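From: Ho-yin Lam
To: sim-practice list
Date: 10/06/2021
Subject: Re: [sim-practice] Draft 2 of the scene and reset rules, sections 3 to 6

Replying to the Riviere comments on the second draft. I've left the quoted message mostly whole for those who joined after the November call, and my replies follow section by section.

> Hi all,
>
> We read draft 2 at Riviere and went through it with our own tabletop scenes. Four points.
>
> 1. Section 3 says every episode must start with the arm "clear of the work area". Clear by how much, and measured from what? Two of our people read it two different ways.
>
> 2. Section 4 asks for every prop to be listed in the scene file, "including background items". We don't see the value in listing door panels and wall pictures. They don't move and the arm can't reach them.
>
> 3. Section 5 (randomized lighting and colour) gives no limits. One of our contractors set the floor to a very strong colour and argued it was within the rules. Is it?
>
> 4. Section 6 says wrist views must be checked "for rendering faults" before release. Please say what counts as a fault. Checking all of them by eye is not going to happen with our head count.
>
> Otherwise we can live with it.
>
> Riviere sim team

**Section 3, start pose**

Fair comment. The intent was that the gripper starts above everything on the table, with the fingers pointing down, and touches nothing. I propose this wording:

"At the first step of an episode the lowest point of the gripper shall be at least 100 mm above the highest prop inside the work area. The work area is the table top as given in the scene file, and does not include the pedestal."

The highest prop matters more than people expect. In the Preltbridge table scene we have a model windmill standing among things that lie nearly flat, such as the book. If you measure from the table surface you can meet the number and still have the elbow or wrist pass through a sail on the way down.

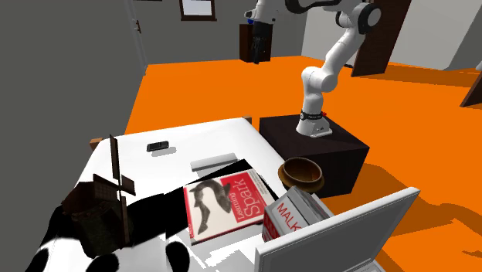
I would also like the rule to apply at reset and not only at the first step. In our own logs, 20 of 700 resets left the arm inside the clearance zone, and all of them came from the same shortcut in the reset script. A check that runs at both points costs nothing and should be written as "shall", not "should".

Sornik asked me off list whether the rule covers arms on a mobile base. It doesn't. Those are out of scope for this version.

**Section 4, listing of props**

I'm going to hold the line on this one, with a change. Riviere is right that a door panel isn't a prop. However, background items show up in the camera views, and anyone trying to reproduce a result needs the same background. Two labs ran the Grumosex task set last year with different wall fittings and then spent weeks arguing over the scores.

The proposed change is to split the list in two:

- **List A, reachable items.** Name, mesh file, mass, friction, start position and allowed range of start positions.
- **List B, fixed items.** Name, mesh file and position only.

Cloths and other flat coverings go on List A if anything rests on them, even where the simulator treats them as rigid. Printed items (books, cartons) also need the texture file named. A carton with its face turned away from the camera is a different input from the same carton with the lettering showing, so the range of allowed rotation has to be given as well.

Names should be plain. Please don't use "obj_232" or similar as the only name. A reviewer should be able to look at a camera view and find the item on the list without opening the meshes.

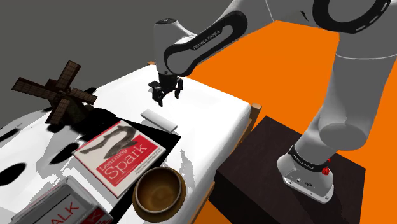 Table scene, camera on the arm and table top. Book, bowl, windmill and white block would all be List A.

**Section 5, lighting and colour**

To answer the question directly, yes, your contractor was within the rules as drafted. A strong floor colour is allowed. We use an orange floor in this same scene. What isn't allowed in the new text is changing the colour without recording it. Proposed wording:

"Any surface colour, light position or light strength that varies between episodes shall be drawn from a range stated in the scene file, and the value drawn shall be stored with the episode."

I'd rather not set limits on the colours themselves. Every group will want a different set and we'd never finish. Shadows are covered by the light position and don't need their own clause.

**Section 6, wrist views**

This is the section that needs the most work and I agree the draft was vague. Wrist views get close to surfaces, and low-resolution shadow maps or textures that look fine from the fixed camera can look poor from there. For the purposes of the rules I suggest reviewers look for the following:

- stepped or jagged edges where there should be a straight line between light and dark
- pale patches inside a shaded area with no obvious cause
- surfaces flickering from one step to the next
- finger geometry passing through an object 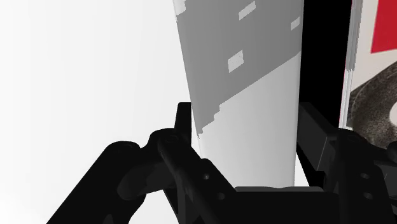 The first two are cosmetic for most purposes and should be logged, with the episode kept. The other two are grounds for pulling the episode until someone has looked at it. Finger penetration in particular can make a failed grasp score as a success.

On head count, I don't think anyone has to look at every view. A sample of 100 episodes per task, picked at random after rendering is complete, with the seed recorded, is enough to tell whether a scene has a problem. If the sample turns up one fault from the second group, check the whole task. Groups with an automatic penetration check can use it in place of the fourth item, provided they say so in the release notes.

**Next steps**

Please send objections to the section 3 and section 4 wording to the list, not to me. If there are none I'll fold them into draft 3. Section 6 will stay open a bit longer. I'd like to hear from Sornik on the sample size before it's fixed, and from anyone who has tried a larger shadow map and can say what it did to their render times.

Riviere, could you send me your two readings of the old section 3? I want to be sure the new text rules one of them out.

Ho-yin Lam
Preltbridge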